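Student Manipulation Project, Bench Notebook
Entry: 30th December
Present: Rekha Raju, Murali Venkataraman, Shobha Gowda
Entered by: R. Raju

The purpose of the session was to continue the two-arm handling exercise set for the Skudbridge student round. The ribbed pieces were used again, as the judges have confirmed that soft, curved items will form part of the task. Grip force on both arms was left at 80, the value agreed with Mr. Kurian before the break.

Work began with both arms holding a piece over the table at the same time. Murali operated the right arm and Shobha the left. The larger piece remains the more difficult of the two to hold level, and the operators are asked to take it by the end with a slow approach. 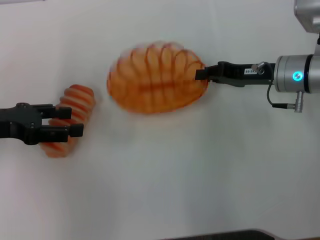
Fig. 1. Both grippers loaded, larger piece on the right arm.

Joint readings were saved under run 892. The Pinto script that merges the two arm logs stopped twice with a timing error. Murali traced this to the left arm clock and has corrected the setting – the change is noted on the card inside the control cabinet. Runs made before the correction should not be used for training until they have been checked.

The second part of the session concerned single-arm approach to a piece lying on the table at a diagonal, with the orange basket placed nearby. Students have tended to bring the fingers in square to the table and turn the wrist late. The club guide asks for the wrist to be turned first, at a height of 400 mm, and the descent made afterward. Shobha finds this height excessive and proposes a lower one. The matter is to be put to Mr. Kurian, and the guide stands as written until he has replied.
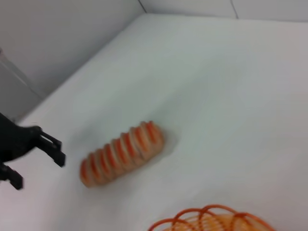
Fig. 2. Wrist view, fingers open, striped piece and basket on the table.

The wrist view is blurred whenever the arm is in motion. A shorter exposure setting will be tried at the next session, with the lamp level left unchanged so that the results may be compared.

Outstanding items:
Recheck the runs made before the clock correction (Murali)
Written proposal on approach height (Shobha)
Entry form for Skudbridge, due in March, requires the signature of Mr. Kartha
2 spare finger pads to be ordered from Bridano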